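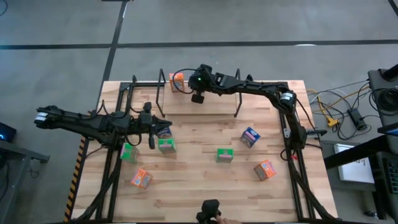
Figure 3. Butcher-block table with green, orange and blue cartons and a raised wooden shelf at the back.

3.2 Cartons, and where people think they belong

Most of the shelving literature assumes that a carton has a correct place and that somebody knows what it is. Our respondents in Wutasmont had no such comfort. Given three colors of small carton and one shelf (Figure 3), 100 adults were asked for a written rule that a stranger could follow to put everything away. We received 100 rules, of which 20 could be followed by a stranger.

Color was the favorite principle. It held up well until the shelf ran out of width, at which point respondents became philosophical. Several proposed that the blue cartons were "really a kind of green." Others sorted by which way the printing faced, a rule that Katayama had met in the Gunderwood pantry survey and had hoped not to meet again.
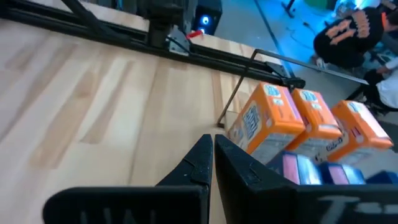 The table deserves a word of its own. Ishida's earlier work used white laminate, on which any carton looks misplaced. We chose joined wood with visible seams, and respondents promptly treated the seams as instructions. In the written rules, "line it up with the board" appears more often than "put it on the shelf" – the shelf being the one surface we had built for the purpose. Streaks and darker patches were also pressed into service as landmarks, with mixed results, given that no two respondents agreed on what to call tan.

We coded each rule for its first move, its stopping point and its treatment of tilted cartons. The last category was added in September, after Mayu Katayama pointed out that a rule for putting things away rarely says whether they must be straight. Only three did. One of these added "within reason," and was coded as missing.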